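FOR RELEASE IN DECEMBER

Susby Brings Back the Sekik Ink Pad, Having Read All of the Mail

Twelve retired colors return, along with a lid that opens

STINORORA. Susby, maker of rubber stamps, ink and the small tools that vanish under craft tables, will put its Sekik line of ink pads back on sale this December. The company retired Sekik two years ago to make room for a line of scented pads. It has since received 2,077 letters on the subject, 28 of them in favor of the scented pads.

"We like to hear from customers," the company said in a statement. "We had not expected to hear from them in that volume, or in that much embossing powder. We have vacuumed the mail room and we are bringing back the pads."

The returning line covers 15 colors. Twelve are the old favorites, mixed to the original recipes, including Wet Slate, Toast, Barn Door and the green that most stampers knew as Pond and that the label insisted on calling Meadow. The label now says Pond. The other three are new: a soft black called Nearly Midnight, a warm gray called Dishwater, and a pink that went through eleven names before the marketing department gave up and called it Pink.

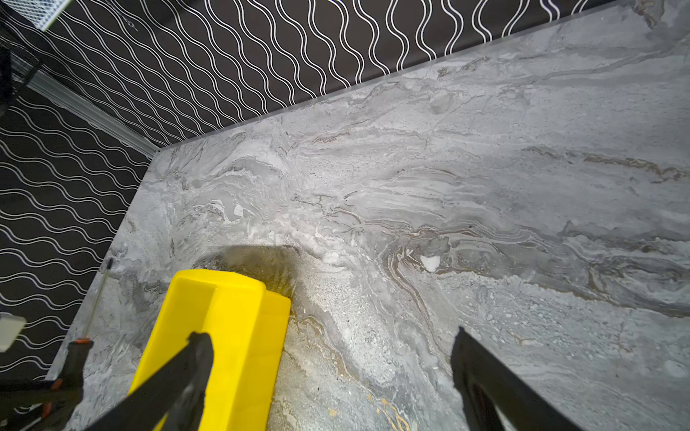 Sekik pads use a slow-drying pigment ink, suited to heat embossing and to people who like a minute to think. On coated cardstock the ink stays open long enough to take powder across a full background stamp. On uncoated stock it sets faster. On the sleeve of a white sweater it sets immediately and for good, and Susby would like to repeat the advice printed on the back of every pad since the beginning, which is to push your sleeves up.

The felt is raised above the rim, as before, so that a pad can be turned over and tapped onto a large stamp. The case is the same size as the old one and stacks with it. Refill bottles will be sold in every color from the first day, a point raised in a good many of the letters, often in capitals.

One part has changed. The original Sekik lid had a catch that held firmly in shipping and continued to hold firmly at home. Stampers reported opening it with butter knives, guitar picks and, in one case, a car door. The new catch was worked out with Chaudhry, the Stinorora molding shop that also makes Susby's acrylic blocks. It opens with one thumb and closes with a click. Owners of the old cases can buy the new lid separately, and it will fit.

Susby tested the new catch by opening and closing a single pad 1,386 times, at which point the person doing it asked to be moved to another department. The catch was still working. The request was granted.

To go with the pads, the company is releasing a background stamp set called Kitchen Counter, made up of four large cling stamps with loose, rippled line patterns. The set is meant for layering two or three inks on one panel and for using up cardstock that already has a thumbprint on it. The four designs have no right way up. Susby regards this as the set's strongest feature, having sold a great many upside-down teapots over the years.

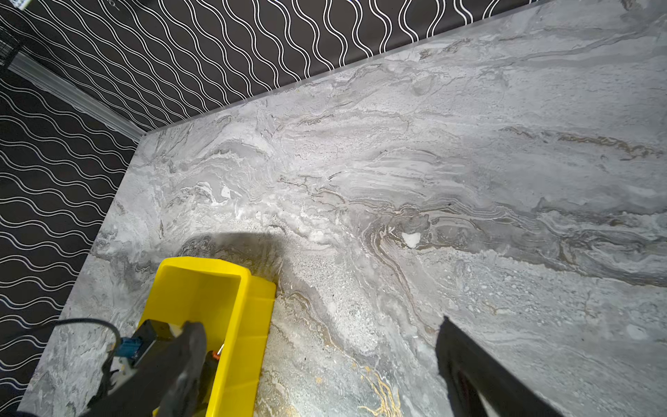
Gray marble-patterned surface with swirling veins and a small white spot.

Stampers who would like to try before they buy can come to the Susby shop in Stinorora on the first Saturday the pads are on sale. Doors open at 10 a.m. There will be a make-and-take table with two card designs, one simple and one that looked simple in the planning meeting. Bring your own scissors if you are particular about scissors. The shop will have paper towels. Places at the table are first come, first served, and anyone who wants to save a chair with a tote bag should know that the shop has seen it done before and will move the bag.

Pads will be sold singly and in a boxed set of the full line. The box has a slot for every color and one spare slot, and the company declines to say what the spare is for. Retail stores that carried Sekik the first time around may order now on the old account forms. Stores that returned their last Sekik shipment in order to take the scented pads may also order now, and no remarks will be made.

The scented pads will stay in the catalog while stocks last. Stocks are good. Susby has a warehouse that smells strongly of Maple Bacon and would welcome inquiries of any size.

About Susby

Susby designs and sells stamps, inks, blocks and cardstock from its home in Stinorora. It sells through independent craft stores, by mail, and over the counter to anyone who can find the door, which is on the side.

Press samples of the Sekik pads and the Kitchen Counter set are available from the Susby press desk. Please say which colors you would like. Everyone asks for Pond, so please name a second choice.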